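Balon Surnport Low-Water Washing-Up Bowl

Product code 70-G. Page revised November 2023.

The Surnport is a rigid washing-up bowl with a marked fill scale, intended for households that want to cut the amount of hot water used at the sink. It replaces the earlier Pritchard bowl, which had no scale and a deeper base.

Most dishes are washed in far more water than they need. The Surnport has a narrow, stepped base, so a small volume of water still covers a dinner plate laid at an angle. The lower step is for glasses and cutlery, the upper step for plates and pans. Lines inside the wall show the fill level for each.

Dosing

The bowl is supplied with a Grino measuring cap, which fits most dish soap bottles with a standard screw neck. One press releases 2 ml. That is enough for a lower-step fill. For an upper-step fill with greasy pans, use a second press. Do not dilute soap in the bottle before fitting the cap — thin liquid runs past the valve and the dose is no longer accurate.
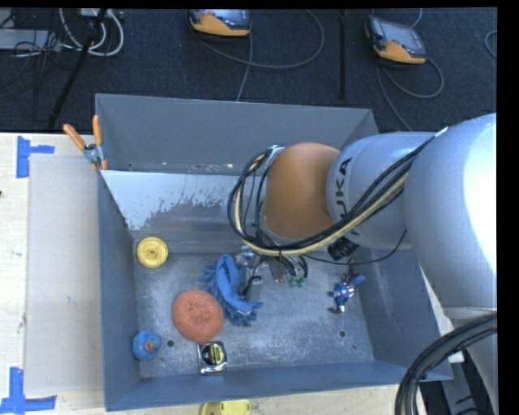

According to one buyer, the cap made more difference to the household budget than the bowl did, and a bottle that used to be replaced every month had last been changed in April. The same buyer asked for a cap with a smaller dose. One is not planned at present, but a half press gives a usable amount for a few cups.

Reusing the water

The pouring lip is on the short side. Rinse water without soap can be carried out to pots and flower beds. Soapy water should go down the drain. Do not store used water in the bowl overnight.

Specifications

Maximum water temperature: 70 °C
Cap capacity per press: 2 ml
Cap service life: 200 bottle changes
Dishwasher safe: bowl yes, cap no
Spare parts: cap, valve seal, base feet

Care

Wipe the fill scale with a soft cloth. Scouring powder removes the lines over time. If the cap drips, unscrew it, rinse the valve under warm water and refit the seal with the flat side down. Seals are sold separately in pairs.

Pritchard owners

The Grino cap can be ordered without the bowl. Base feet from the Pritchard do not fit the Surnport — the pegs are a different width. Pritchard feet remain available while stock lasts.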